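House Rules for Small Gripper Work at the Lirstead Bench
November 10, 2021

Readers of this blog have asked which written rules govern tabletop handling at Lirstead. The rules were adopted in January, after a review of the practice at our Buvcombe site, and they fit on 2 pages. I set out the main points below, with my own remarks.

The first rule concerns the grip itself. An item with a printed label is to be held so that the label can be read by the wrist camera. Where the label must be partly covered, the product name takes priority over the barcode. 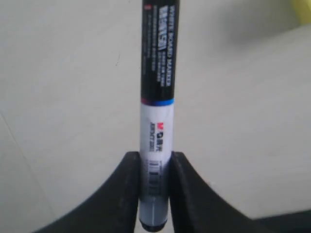

Whiteboard marker held upright between the fingers, product name in view.

The second rule concerns clearance. A held item is to be stopped above the table before any sideways move, and the operator is to confirm the gap by eye. Operators at Buvcombe once relied on the programmed height alone, and I do not recommend that practice.
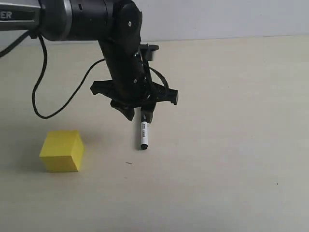
The same rule applies to lowering. Speed is reduced for the last part of the descent, and no second item may be placed under the arm while it is moving. Cables are checked for free travel at the start of each shift.

The third rule is the one most often skipped. Before a session begins, the fingers are brought together with nothing between them, and any mark or wear is entered in the Quintana log. Entries are kept for 168 days.
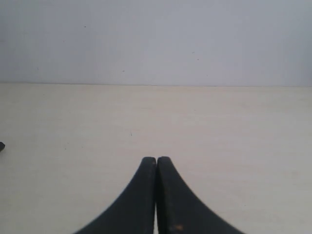
Approach and Release

The fingers are to be opened wider than the item and placed on either side of it before closing. Contact with one finger first tends to roll a pen or tube across the table. If an approach fails 4 times, the operator stops and records the position. The Bovuvham guide, on which ours is based, allowed six attempts, a limit I considered too generous.

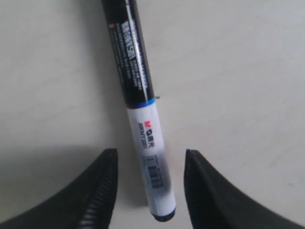

May an operator straighten an item by hand between attempts?
Only when the arm has been stopped and the stop has been entered in the log. The attempt count then starts again from zero.

Comments on the wording of the third rule are welcome until the next revision, which is planned for January.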